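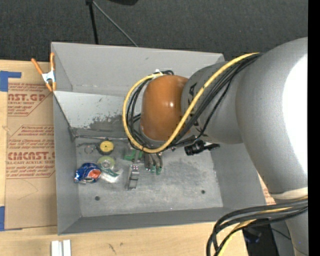
*A robot arm over an open metal bin on a wooden tabletop.*

**Contreras Family Center Opens Registration for Expectant Parent Program in Skallside**

SKALLSIDE – The Contreras Family Center will open registration this March for First Year Together, a program for expectant parents and for families with a baby under 12 months. Sessions will be held every Wednesday evening at the Center's main building, which has served the town since 1934.

The program combines small group meetings with individual planning appointments. Parents may enroll at any stage of pregnancy and remain in the program until their child's first birthday. Topics include preparing for birth, feeding and sleep, returning to work, choosing child care and managing a household budget during leave.

The Center developed the schedule after a survey of local households. Of the 800 families invited to take part, 147 returned full written comments. Many asked for evening hours and for meetings that both parents could attend. Several also requested a place to talk about the change in daily life that comes with a first child.

Each family will receive a printed journal for recording appointments, questions and personal notes through the year. The journal is produced by Biline, a Skallside print shop. Light suppers will be provided by Dinine, and care for older brothers and sisters will be available in the room next door.

There is no fee for residents of Skallside. Families living outside the town may join a waiting list and will be contacted as places become available. Grandparents and other caregivers are welcome to attend with a registered parent.

Registration forms may be picked up at the front desk or requested by mail from the Contreras Family Center, 1703 Mill Road, Skallside.

###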